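3.2 Emptying the drip container

The second chore on our list came straight out of the interviews. When we asked people what they put off longest at home, lots of them named the little jobs that sit between cooking and trash day: the crumb tray, the sink strainer, the perforated insert with something stuck in the middle of it. I'd expected dishes to win by a mile, and they didn't. So we built a whole chore around a small pedal bin and a small container with a holed insert, and put both of them up on a table where we could see what people did with them.

I should say a word about the bin, because I've gotten fond of it. It has a flip-up lid and a foot pedal, and on a tabletop the pedal is no use to your foot at all, so we asked everyone to treat the lid as something to be handled. The liner mattered more than I thought it would. In the first round (back in October) we let people fold the bag however they liked, and the folds crept into the opening and caught things on the way down. Abelardo Carhuamaca, who ran that round with me, suggested folding the edge well down over the outside of the rim, and we kept that rule from then on. Figure 4 has the setup.
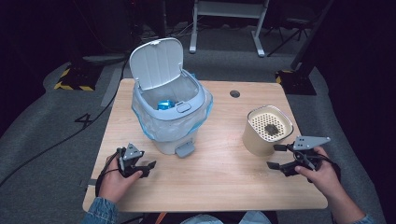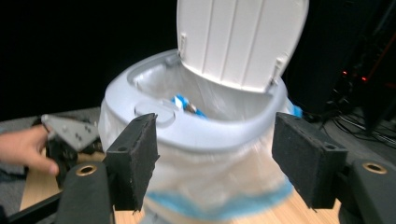
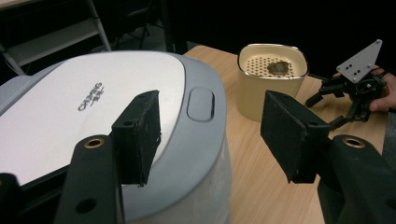
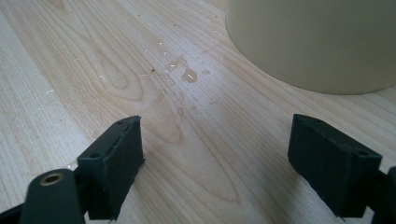 Figure 4. The table used for the chore. The bin, with its lid up and its liner folded over the rim, is in the first and second panels; the container with the holed insert is in the first and third. The fourth is a view of the tabletop.

We ran 60 sessions of this chore, each with a limit of 110 seconds, and I sat in on most of them. The instruction was one sentence long: "Please clear out the container and leave the table the way you'd want to find it." I love that second half! It's vague on purpose, and people argued with it in the nicest way. Did the lid have to be closed at the end? Should the bin go back where it started? We wouldn't say, and we wrote down what they chose.

The scoring sheet is adapted from the Hadell checklist, which was made for shared kitchens and had to be trimmed quite a bit before it fit a single table. We kept the items on leftover bits, lid position and spacing between objects, and dropped everything to do with water. Sánchez scored every session and I scored 25 of them again without looking at her sheet. We disagreed mostly on spacing. My idea of "put back neatly" is apparently looser than hers (anyone who has seen my desk will believe it), and for the analysis we went with her scores.

One thing I'd do differently is the lid. A person who left it open and a person who closed it could both get full marks under our rules, and when we asked afterward, both kinds told us theirs was the tidy way. The people who left it open were usually thinking about the next thing to throw out. The people who closed it were thinking about the kitchen as a place to look at. I think those are two separate chores, and our sheet mashes them together. In the Pusaneo version, described in Section 3.3, the lid gets its own line on the sheet and the instruction says plainly when the job is over.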